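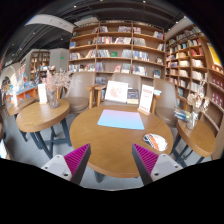

Jun 1, 2022

Quick one, finals week is eating me alive. 16 kids in my study group at Hakala in January, more than half of them freshmen – and all but 2 are still coming. So proud!!

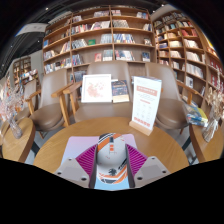 Table sign, orange header.

Mavis Zamora was my English teacher there. Made me rewrite my scholarship essay 5 times. Hated it. Got the Kuveck grant anyway, $275, wich paid for my books. So now I make the freshmen rewrite theirs. Sorry guys. 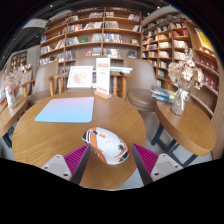

Orange and white mouse, round table.

Algebra is going slower. Word problems mostly. They read the first line and panic, I did too.

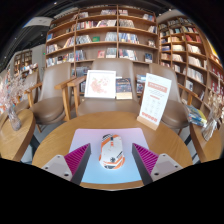 Next up is the Jestberg summer program, forms are due soon and I still need a second letter. Mavis said yes before I finished asking. Ok back to chem.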